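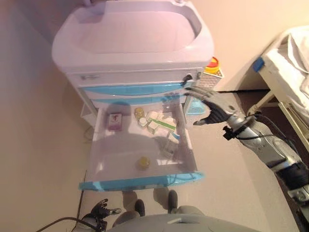
According to one written reply from the Mindau group, the printed name on the pens was gone before the ink was, and by then staff had stopped noticing who had supplied them. Several other replies said much the same. We therefore treated legibility of the imprint and continued use of the item as separate outcomes.

Figure 1. Open drawer of a medical cart, with medicine packaging inside.

4.2 Imprint wear and retention

A total of 574 branded items were handed out to 67 clinics and pharmacies in Derov and Mindau: ballpoint pens, lanyards and soft-grip hand-gel holders. All carried the same one-colour Brametis logo. Pens and holders were pad-printed on a Hämmerli press; lanyards were woven, with the logo forming part of the band. Items were called in after 17 weeks and graded under fixed light on a four-step scale, from fully legible to absent.

Wear on the pens was greatest at the grip, where the logo had been placed at the supplier's default position. Moving the imprint to the upper barrel reduces the print area but keeps it clear of the fingers. Lanyards showed fraying at the clip — the logo itself was seldom affected. Holders gave mixed results, and we could not separate the effect of alcohol gel from that of ordinary rubbing.

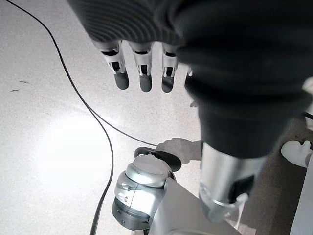
One pharmacy in Derov objected to the grading, writing that a half-worn logo is still recognised by anyone who saw it new, and that the scale should have been tested on people who had not. We accept the point. A second reading was made by 15 raters with no earlier contact with the brand, and their grades were lower for pens but unchanged for lanyards.

Items not returned were recorded as lost, although some may still have been in use. The retention figures should be read as lower bounds.

Search this journal Enter keywords Go

Contact the editorial office | Copyright the authors | Back to top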